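The Ravarar Weighted Lap Blanket

Home > Rest and Calm > Weighted things > Ravarar lap blanket

In stock. Posted from our workroom in two to four working days.

I started making the Ravarar for myself, and I should say that first, because it explains most of the odd decisions in it. I had a stretch of a couple of years where I couldn't sit still in the evenings. I'd finish work, make a cup of tea, sit down, get up, wipe the hob, sit down again, check the back door, and by ten o'clock the tea was stone cold and I was wound up like a spring. A friend lent me her full-size weighted blanket and I loved the feeling of it and hated nearly everything else. It was enormous, it slid off the sofa, and it was far too warm for me from April onwards (I run hot, and I was at That Age, so you can imagine).

So I cut one down. Then I cut another one down, badly, and had beads in the carpet until Christmas. The third one was nice enough that my sister took it home with her, and that was more or less the start of Gerkero.

What it is

The Ravarar is a small weighted blanket made to sit across your lap and the tops of your thighs. It doesn't cover your feet and it isn't meant for sleeping under. I use mine on the sofa, at my desk in the mornings when I'm putting off phone calls, and in the passenger seat on long drives. It also goes over my shoulders when I'm doing my breathing practice, although it does slip a bit if you slouch, and I slouch.

The top side is brushed cotton and the underside is a slightly rougher linen mix, so it grips your clothes and stays where you put it. I went through a lot of fabrics before I settled on that pairing. Silky ones feel gorgeous in the hand and end up on the floor in ten minutes!

It is 76 cm wide and falls just past the knee on me. Inside there are 12 stitched pockets, and the filling is fine glass beads in an inner lining of their own, so if a seam ever does go you won't be picking beads out of the rug like I was. The beads make a very soft shushing sound when you move, a bit like dry sand. Most people like it. One customer wrote to say it drove her husband mad, so if you live with somebody who minds small noises, now you know.

Choosing a weight

There are two, light and medium. I used to make a heavy one too and I've stopped, as it was a pig to sew and it kept coming back with a note saying it was too much.

If you've never tried anything weighted before, go for the light. You want to notice it for the first minute and then forget it's there. If you keep noticing it, it's too heavy for you, whatever the charts on other websites say about your body weight. I've got the medium and some days even that feels like a lot, usually when I haven't slept, and on those days I fold it in half and just have it on my knees.

Please don't put it on a small child or a baby, or on anyone who couldn't lift it off by themselves. If you've got breathing trouble, circulation problems, numbness in your legs or a recent operation, have a word with your doctor or nurse before you order. I'm a woman with a sewing machine and I can't advise you on that, much as people kindly ask me to.

Will it help with worry?

I get this email most weeks, and I always answer it the same way. It's a blanket. I find that having something with a bit of weight on my legs makes it easier to stay put, and staying put gives me a chance to breathe slowly and let my shoulders come down from around my ears. Some evenings that works a treat. Other evenings I'm up and wiping the hob again regardless. I went to talking therapy during the worst of it and that did far more for me than any blanket, and I wouldn't want anyone to spend their money with me and put off ringing somebody.

What I would say is that it became a sort of signal. I sit down, the Ravarar goes on, the phone goes in the other room. After a few weeks my body seemed to learn what came next. You could probably get the same from lighting a candle or putting on a certain cardigan, but I like my blanket.

Colours

Oatmeal, moss, a dusty blue and a dark plum. The plum is the one I photograph worst and sell most. The moss is a touch greener in daylight than it looks on most screens. I can post you a little swatch card if you're trying to match a chair; just ask in the order notes and I'll send it before I cut anything.

There was a mustard for a while and people still ask after it. The mill stopped doing that shade and I haven't found another I like. The nearest one went a funny colour in the wash.

Washing it

The outer cover comes off with a zip along one short side. Wash that at 30 with the zip done up, and dry it on the line or over a door. Don't tumble it – the linen side shrinks a little more than the cotton side and you'll end up with a cover that curls.

The inner can be sponged with warm water and a drop of washing-up liquid, then laid flat until it's dry right through. In winter that can take a couple of days, so pick your moment. Hang it up wet and all the beads drag on the top row of stitching, and I've had to mend a few that way.

Inside each corner of the cover there's a cotton tie, 4 in all, to hold the inner in place. They are fiddly. I know they're fiddly. I tried poppers and they dug into my leg.

The Bíró cushion

Lots of people buy the Ravarar together with the Bíró, my buckwheat floor cushion, and if you add both to your basket the postage is only charged once. The Bíró is firm and quite upright, good for sitting cross-legged if your hips allow it and good for kneeling astride if they don't. Mine don't. It comes in the same four colours and the filling can be taken out and topped up when it settles.
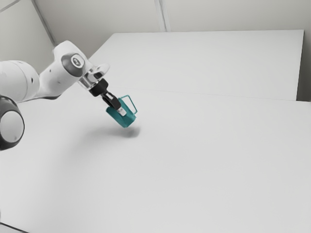 The cushion is also handy behind the small of your back on a hard chair, which I found out during a very long afternoon in a hospital waiting room. It smells faintly of hay for the first week or so. I rather miss it when it goes.

Lead times and the Christmas rush

I make these in small batches and I don't keep a mountain of stock. My biggest run so far was 200 covers and I didn't want to look at a zip for a month afterwards. For most of the year you'll have yours within the week, but December gets silly, and if you want one as a present I'd order well before then. I shut the workroom for a rest over the holidays and don't answer emails, having learned that lesson the hard way.

Posting is by tracked parcel. It's a heavy little box for its size, so if you find stairs or lifting difficult, leave me a note and I'll mark it for the driver to bring inside the door. Most of them are lovely about it.

Returns and mending

You've got thirty days to live with it. Use it properly, on your own sofa, with your own cup of tea, and if it isn't for you, send it back clean and I'll refund what you paid for it. I can't refund the return postage, I'm afraid, as the weight makes it dear.

If a seam goes in the first two years I'll mend it for nothing. After that I'll still mend it, for the price of the materials. One of the early ones came in recently with a corner chewed through by a puppy, and I put a patch on it in the plum that looks better than the original did.

The Skulotell evening cards

Every Ravarar comes with a small pack of Skulotell cards tucked into the box. They're plain cards with one short thing to try on each, such as pressing your feet into the floor, listening for the furthest-off sound you can hear, or breathing out for a bit longer than you breathe in. I wrote them for myself on the backs of envelopes to begin with. You can buy the pack on its own as well, and it goes through the letterbox as an ordinary large letter.

If you don't want them, say so at the checkout and I'll leave them out. Some people have had quite enough of being told to breathe!

Ordering

Pick your weight and colour from the menus and add to basket. If you're dithering between light and medium, email me and tell me how you'd be using it, and I'll give you my honest opinion, even if that's to save your money and fold up a thick quilt for a week first to see whether you like the feeling. I answer everything myself, usually in the mornings, with the medium plum one on my knees.

Page last updated May 17, 2026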